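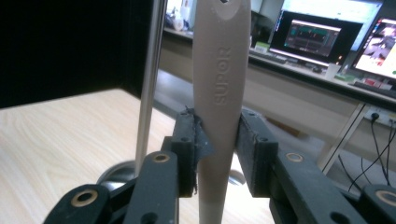
Checking the Pads Before Checking the Data

December
By the Cladidell Notes staff

The rulebook for hand-held grippers at Ploltik fits on 2 sheets of paper. The lead who wrote it says the first draft was longer and people stopped reading it.

"The first line is about the pads," she told us. "Look at both contact faces before you pick anything up. If the strip on a pad is torn or lifting, write it in the log and change it at the end of the block."

We asked why she doesn't have people change it on the spot. She said a fresh strip grips differently from an old one, and a change halfway through a block leaves two kinds of grasp under one label. A block is 18 grasps on one object. At Forkadness, where she worked before, the rule was to stop at once, and she still thinks that is right when a flap could catch on the object.

Kitchen tools get their own paragraph. "A spatula or a ladle has a long handle, and people grab it wherever they like," she said. "We ask for the handle upright between the pads, with both pads flat on it. Then you close slowly. If it turns, you open and start over, and you keep the bad one in the log too."

Brand names on objects are allowed. The object sheet records the maker's name if it is molded into the part, plus the color and the material.

The pivots are checked by hand. Someone opens and closes the linkage with nothing in it and feels for play on each side. Ploltik does this every 300 grasps. She would like it done more often but has not won that argument.

Desks and screens in the background have caused more debate. The Intarasuk guidelines, which Ploltik follows in part, ask for personal files and mail to be closed before work starts. "I agree with that one," she said. "I had to remind myself of it last month."

The next version will add a line on cleaning the pads between food tools and everything else. She has not settled on the wording.

Related
Labeling failed grasps
What goes on an object sheet
Intarasuk guidelines: reader questions

Contact | Copyright Cladidell Notes | Back to top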